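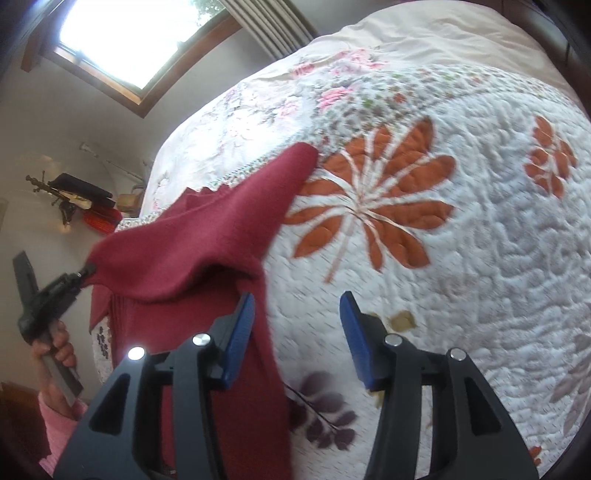

Ticket 1349
Product: Sindov hand-held gripper, pair
Site: Lundlow
Opened: 07/11/2025
Priority: Normal
Status: Waiting on parts
Subject: Right gripper width reading freezes while jaws are closing on soft items

Reported problem
We are recording bedroom handling tasks with two grippers, one in each hand. In four of 22 recordings the width reading from the right gripper stopped changing partway through a close. The jaws kept moving normally in the hand. The left gripper logged fine every time. There is no error on the recorder and the file saves as usual, so we only caught it when we plotted the width afterward.

All four failures were on fabric, with the item held between both grippers on a made bed. Closing the right gripper on air did not trigger it.

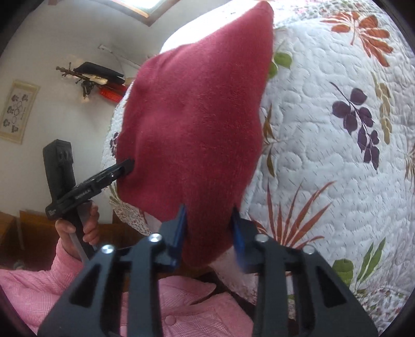 Both grippers on the dark red item, bedroom task.

Support reply
Please send the log from one failed recording and the firmware version for each gripper. Do not open the jaw housing yet. Was anything changed on the right unit before this started?

Customer reply
Log attached. Both units are on the February firmware. The blue finger pads on the right one were replaced the day before. Nothing else was changed.

Support reply
The log shows the width value held at its last good reading for 2000 ms, then jumping to the correct value. That is the sensor timeout. The recorder repeats the last value until the sensor answers again, and this version does not write a warning when it does so.

Please try the following in order and record a short test after each one:
1. Unplug the sensor cable at the handle, check the pins, and plug it back in until it clicks.
2. Swap the sensor cables between the left and right units.
3. Close the right gripper on a folded towel and twist the wrist both ways while it is closed.

Customer reply
Step 1: no change. Pins look straight.
Step 2: the fault moved to the left unit.
Step 3: did this with the original cable back on the right. It freezes when the wrist is turned outward and the jaws are loaded. Turning inward is OK.

Support reply
The fault follows the cable, so the sensor and the new pads are fine. Replacement cable requested from Stokitz. Until it arrives, please stop using the right unit for recordings and mark the four bad files as failed. The width values in them cannot be repaired.

Missing timeout warning passed to the Sandhu recorder team as a separate issue. This ticket stays open until the new cable has passed step 3.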